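The Short Demonstration Is Worth Keeping
By Monique Roussel

March 2019
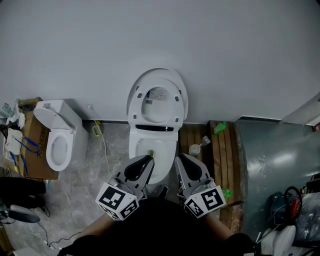

Most arguments over demonstration data come down to length. A team that records people doing manual work with hand-held grippers has to decide when a recording starts and when it stops, and the usual answer is to record whole jobs. The operator walks up, does everything, walks away, and the file is closed. I think this is the wrong default for close work in awkward places, and bathroom fixtures are a good case for saying why.

At Ekcombe we spent most of a winter arguing it out. The Zumeo protocol, which we had adopted more or less unchanged, called for full tasks with no cuts. Its authors wanted the policy to see how one step leads into the next. That is a fair goal. A model trained only on fragments can grasp well and still have no idea what to do once it has grasped.

The trouble is what a full task contains. When the work is inside a toilet bowl, the hard part is small. Two finger pads have to come together on a small object near the front of the bowl, against a curved white surface that gives the camera very little texture to hold on to. The wrists are low, the forearms are at a steep angle, and there is not much room between the pads and the bowl. Everything before that is approach. In our full-task files the approach took up most of the time, and the contact phase, the part we could not get right, was a thin slice at the end.

One can reweight, of course. Ghasemi does this, and it works up to a point. But a weight does not create variety. If an operator makes one contact per file, then 400 files hold 400 contacts, and a large share of them will look alike, since people settle into a habit early and keep it. The same operator asked for ten short recordings from different starting poses gives ten different contacts in less time than two full jobs would take. I would rather have the ten.

There is an objection from tracking. The marker cubes at the base of each gripper let us recover pose, and a short file gives the estimator less time to settle. We found this to be a real cost but a limited one. A two-second hold at the start, with both cubes facing the head camera, was enough for our setup. Operators forgot the hold at first. After we rejected a few batches they stopped forgetting.

A second objection is harder to answer. Short recordings make it easy to tidy up. If the unit of work is one contact, the person in charge is tempted to clear the floor, put the lid at the same angle each time, and take away anything that might distract. I have seen this done and I think it is a mistake. A room where plumbing fixtures are handled has boxes, cords, tools and spare parts in it. A policy that has only seen bare tile will treat a cable as part of the task. The Jostasus set has this defect throughout, and I would not train on it without mixing in something rougher.

So the rule I would write down is narrow. Cut the files short where contact is the difficulty. Leave the surroundings as they are. Keep a smaller number of complete tasks for sequencing, and score the two groups separately, so that a good result on one does not hide a poor result on the other. Failed grasps stay in both, marked as failures.

We revised our own protocol along these lines in October. The part still open is the ratio of short files to complete ones. We picked ours by looking at what the storage budget allowed, and I do not defend it. Anyone with a better method for setting it should publish the method along with the data.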